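Robots at Work, Unit 4: Good Practice Around Delicate Parts
Handout, Sep 17, 2024
Bayu Ong

Welcome back, everyone! Last time we talked about fences and light curtains, and today we come to my favorite topic – the house rules we follow when a gripper goes inside an open computer. Please read them slowly, even if you feel you know them by heart.

Unplug the computer and ground the case before anyone touches the board.
Keep hands out of the case while the arm has power.
Hold a processor by its edges, and never let a finger touch the socket pins.
Lift the load plate fully and check it again before lowering the part.
Run every new path at low speed first, with one person at the stop button.

Work inside an open desktop computer:
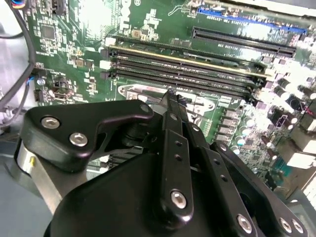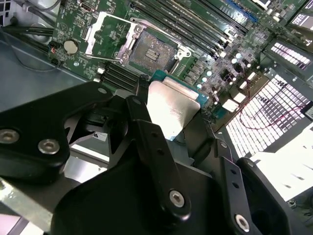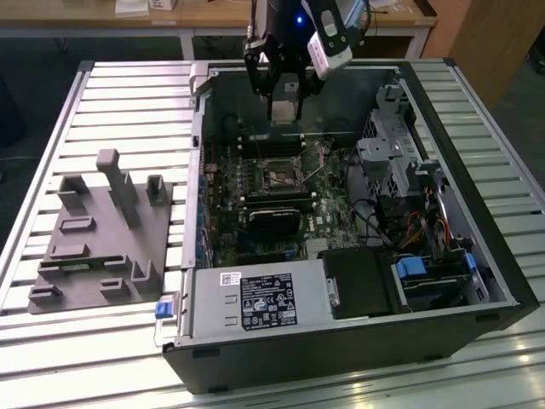
Now, a word about the logbook, which I do go on about, I know. Write down each stop as it happens, with the step you were on and who pressed the button. A short note is fine – even "stopped, cable near arm" helps the next pair a great deal. Bring your log pages in February, when we go over the Ziment checklist together.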